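Wednesday was given over to the top drawer, the one that takes whatever has no other place. I had put it off since August, when we moved the desk from the Weltham flat and the drawer travelled with its contents taped in.

The method is the same as for the tool drawers. Everything comes out on to a flat surface, gets grouped by footprint, and goes back only if a compartment fits it. Internal drawer depth is 67 mm with the runners fitted, so anything taller is excluded before sorting starts. I measured the width at 263 mm at the front and 3 mm less at the back, where the side panel bows in. Trays should be sized to the smaller figure.

For the dividers I settled on a woven utensil tray. It is meant for cutlery, but long compartments suit flat stationery and cards well enough. The Bendari trays I tried first were moulded with tapered walls, and the taper loses nearly 6 mm at the bottom of each slot – enough to make a card lean.
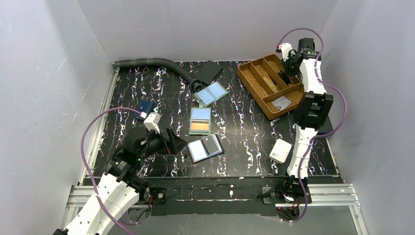

Cards are the awkward category. A loose card lies flat in a long compartment and is then hard to lift, as there is no gap for a fingertip. A folding card holder solves the lifting but takes more floor area, and it has to be closed before it goes in or it will foul the divider. My current rule is that cards used weekly go in a holder, and single cards go in the compartment nearest the front.

Kalkidan Kassa commented on the last post that a strip of felt under loose cards gives enough spring to pick up an edge. I have cut one strip to try. The weave is uneven, so the felt may need a stiff backing.

Still to do: pack out the bowed side with thin card, then decide whether the flat wooden pieces stay with the stationery or go to the workshop. The second drawer has deeper runners and will need measuring separately.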